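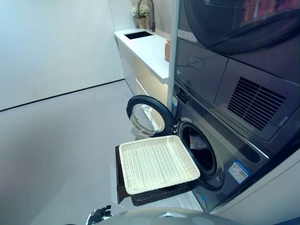

Ranking a band's albums by averaging strangers' votes is a bad way to find out what to play first. I say this as somebody who has filled in the forms for years. Take Finton, the second Guillot record. It sits near the bottom of every chart I check, and it's the one I put on when there's a chore going. Washer door hanging open, white stuff in the drum, dryer stacked on top, side one playing in the next room. Works every time. No chart has a column for that.

What the numbers do measure is who showed up. Pundolmont has 900 ratings and a score of 89. Itus has 10 ratings, and the site still hands it a position, to the decimal, like that means something. Ten people! One of them is me. Another is Anahera Lowther, who runs the fan newsletter and gave it full marks teh day it came out – before she'd heard side two, she told me so.

And then the overall list. Guillot's best placed album is at 1719. Of what? Who is comparing a quiet organ record with 1718 others and feeling the gap between that and 1720? It's arithmetic on top of moods.

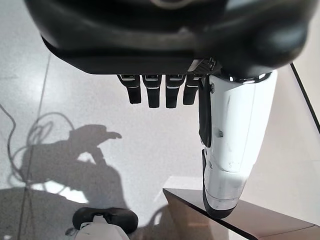

Should the sites drop scores altogether? Keep them, but put the number of voters in the same size type as the score, and leave anything under a decent count unranked.

Wouldn't fix everything. Big albums would still get bigger, people vote for what they already see at the top. Fine. I'd still rather read three angry paragraphs from a person who hates Pundolmont than look at another 89. Written reviews on there have been thinning out since April, nearly all the new pages are just a number and a sleeve. So write something. Two lines, even. Say wich song you skip.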